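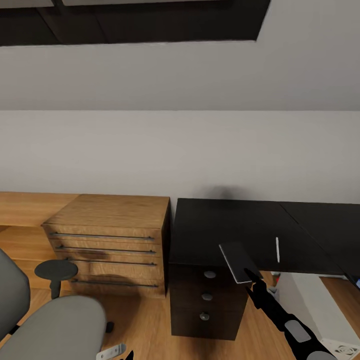
1/ Teaching by remote control, week three

Hello again, friends! For anyone new: I spend my evenings steering a simulated robot around a simulated room and recording what I do, so that a learning program can watch my attempts and try to copy them. The room I've been in all week is called Derport. It has an oak cabinet, a long black desk and a floor I would gladly have in my own house.

2/ This week's job is the flat dark panel on the desk. We all call it the tablet, and the task sheet says "slide tablet back from edge." So you bring the arm up to the desk, get the fingers against the lower edge of the tablet, and push until the whole thing is resting on the desktop. Written out like that, it sounds like something you'd finish before your tea cooled. My first evening I managed 7 clean ones and then had to go lie down.

3/ The trouble is all in the touch (or the lack of it!). I drive with a pair of hand controllers, and they buzz a little on contact, but the buzz is the same whether I'm brushing the tablet or leaning my whole weight on it. So I've learned to go by eye. I watch the gap between the fingers and that bright white edge, and when the gap closes I slow way down and count to two in my head before I push.

4/ A few of you asked why we don't just write a program that says "move forward this far." You can, and for one tablet in one spot it works nicely. But every time I reset the room, the tablet comes back turned a bit differently, and sometimes it hangs farther over the front of the desk. The hope is that if the learner sees enough of my pushes, from enough starting spots, it'll pick up the general idea and cope with one it hasn't met before.

5/ How many is enough? The goal for this task is 400 recordings. I do them in batches of 12 and then get up and walk around the kitchen, because my thumbs get sloppy after that, and sloppy thumbs end up in the data. The learner has no way of knowing that a wobble was me reaching for a cookie. It'll copy the wobble as faithfully as everything else, bless it.

6/ I also want to say something kind about mistakes. My habit used to be throwing out any attempt where I missed the edge and had to come back for it. Then I read through the notes for Cirnetari (the training setup we use), and they ask you to keep those as long as you finish the job. A learner that has only ever seen perfect pushes gets a little off course and has no notion of how to get back. So now my fumbles have a folder of their own, and I feel much better about them.

7/ Small tips if you're starting out, in no particular order:
Bring the arm in low and from the side you're going to push from.
Let go of the controls completely between attempts and shake out your hands.
Don't chase the tablet if it starts to turn. Stop, back off an inch, come in again nearer the middle of the edge.
Say the task out loud before you hit record. I feel silly doing it and I do it every time.

8/ Saturday I'm starting on the cabinet. Those long bar handles look friendly enough, but pulling is a whole different business from pushing, and I'm told the second drawer down is everyone's least favorite. I'll probably try the top one first and work up my courage.

9/ If you've done drawer tasks by remote, tell me how you line up your grip! Do you come straight at the handle, or hook it from above? I've got a fresh pot of coffee and I read every reply, even if it takes me until bedtime to answer.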